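Water on the Table: Small Spills, Rings and Plastic Cups

Filed under Kitchen and Dining

Most of the marks people write to us about started as plain water. A cup gets filled too full or set down too hard, there are drops across the table, and they are left to dry by themselves. If your tap water is hard, each drop leaves a pale dot, and on a matte surface the dots show more than they would on gloss.

Blot first. Lay a dry cotton cloth or a folded paper towel flat over the drops, press, and lift. Wiping straight away pushes the water outward and you end up drying twice the area. Once most of it is up, wipe in one direction with a second dry cloth. Microfiber is fine for this as long as it was washed without fabric softener.

Pick up the cup and dry the bottom of it too. A lot of rings come from a wet base being put back on a table that was just wiped.

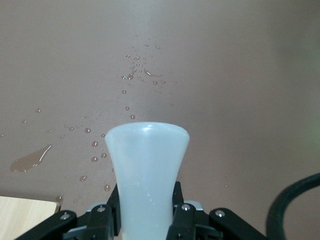
Spots that have already dried usually come off with white vinegar and water, one part to four. Dampen the cloth, wipe, then go over it again with clean water and dry it. Do not use vinegar on marble or other natural stone. On waxed or oiled wood, try a corner underneath first. Baking soda paste is often suggested for this job, but it can leave shiny patches on a matte finish, and those do not come out.

Check the seams. If the table has leaves, water sits in the gap long after the top looks dry. Run the edge of a paper towel along the joint, or open the leaves an inch and leave them that way for an hour.

Cloudy plastic cups

Lightweight plastic cups go cloudy for two reasons. One is mineral film, and an overnight soak in the same vinegar mix will take it off. The other is fine scratching from scouring pads or the dishwasher, and nothing will fix that. Wash them by hand with a soft sponge, and dry them upside down on a rack with air underneath. If you stack them damp, they stick together and start to smell.

To separate two stuck cups, stand the lower one in warm water for a minute and put cold water in the upper one. Twist gently. Do not pry at the rim with a knife.

Fill cups to an inch below the rim if they are going to be carried. Flared cups spill sooner than straight ones when they tip.

From readers

Jiahui Shi keeps a stack of cut-up bath towels in the drawer nearest the table and says she has bought no paper towels since August.

Qiuyue Peng asks whether car wax will protect a painted tabletop. We would not use it where food is served. A paste wax sold for furniture, put on thin and buffed well, is a better choice.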